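5 min read

I learned to type on a computer my uncle put together in the spare room in Ballarat, and I suppose that's where all of this starts. It lived under a tea towel when it wasn't in use, because my aunt had firm views about dust, and you had to ask permission before you lifted the tea towel. The screen could manage 256 colours, which he mentioned to every visitor, including the man who came to read the gas meter.

I've been thinking about that machine a lot since April, when I decided I was finally going to sort out the family letters. My mother wrote letters the way other people put the kettle on. She wrote to her sisters, to old neighbours, to the woman who had taught me piano for one unhappy winter, and from the early nineties on she wrote nearly all of them on the computer and then printed them. She saved them too, bless her, on floppy disks, with labels in that lovely sloping hand of hers. There's a shoebox of them. I've had it on top of the wardrobe through three house moves.

My first thought was that I'd buy a little drive, plug it in, and have the whole lot read by teatime. Well! The first 31 disks went beautifully, apart from one that made a noise like a cockatoo. But reading a disk and opening what's on it are two different matters, and my mother (who never in her life bought the popular brand of anything) had done all her writing in a word processor called Preludix. I had forgotten it existed. I asked at the library and they'd never heard of it, and I asked my brother and he said, "Was that the one with the purple menus?" It was the one with the purple menus.

If you open a Preludix letter in a modern program you get a page of little boxes and question marks, and then, floating in the middle like a bottle on the tide, a bit of my mother. "Marg says the lemon tree has scale again." More boxes. "Don't let him talk you into the brown carpet." I sat at the kitchen table reading these scraps until it was dark outside and I hadn't started dinner, and I had a small cry about the carpet, which he did talk her into.
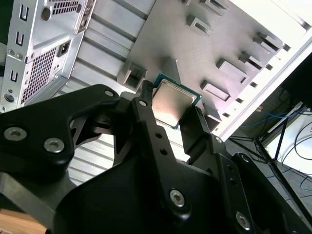 Anyway, I wasn't going to leave it at scraps. I put a message on a forum for people who are fond of old software, not expecting much, and by the Tuesday I had a reply from a man called Corentin Lemaire, who wrote the most courteous emails I have ever received from a stranger. He had used Preludix himself as a student. He explained that the words were nearly all still there, sitting quite happily in the file, and that the boxes were only the formatting, the bold and the margins and so on, which nothing modern knows how to interpret. He sent me to a small converter program called Drerik and told me to practise on a copy and keep the originals well out of it.

Drerik is not a handsome thing. It has a grey window and one button, and the help page was written by someone who assumed I already knew what I was doing. It took me five goes to work out that it didn't like spaces in the file names, and my mother put spaces in everything. One letter is called "to joan re the wedding DONT SEND". (I don't know whether she sent it. Joan came to the wedding.)

Once I'd renamed everything, though, out they came, whole letters with their paragraphs in the right places. I've got just over 100 of them now in a folder, saved as plain text, with a second copy at my brother's and a printed set in a ring binder. Elīna Laur, who I sing alto beside, used to work in an archive, and she was very stern with me about the printed set. Good paper, she said, and no plastic sleeves that smell of anything.

I've been reading one each morning with my coffee. They're not remarkable letters, if I'm truthful. There's a great deal about weather, and the price of school shoes, and a long feud with the people at number nine over a fence. She was younger then than I am now, and I keep having to stop and work out the years. She's funnier on paper than I remember her being in person, or perhaps I just wasn't listening at fourteen.

There are still some disks the drive won't read at all. Corentin has suggested trying a different drive, as they can be fussy with one another, and my brother thinks he's got one in the shed. One of the labels says "Recipes and Misc", and I am rather hoping it's got the apricot slice on it, as none of us ever wrote that down and my aunt's version isn't right. I'm driving over to look through the shed on the weekend, and I'll let you know.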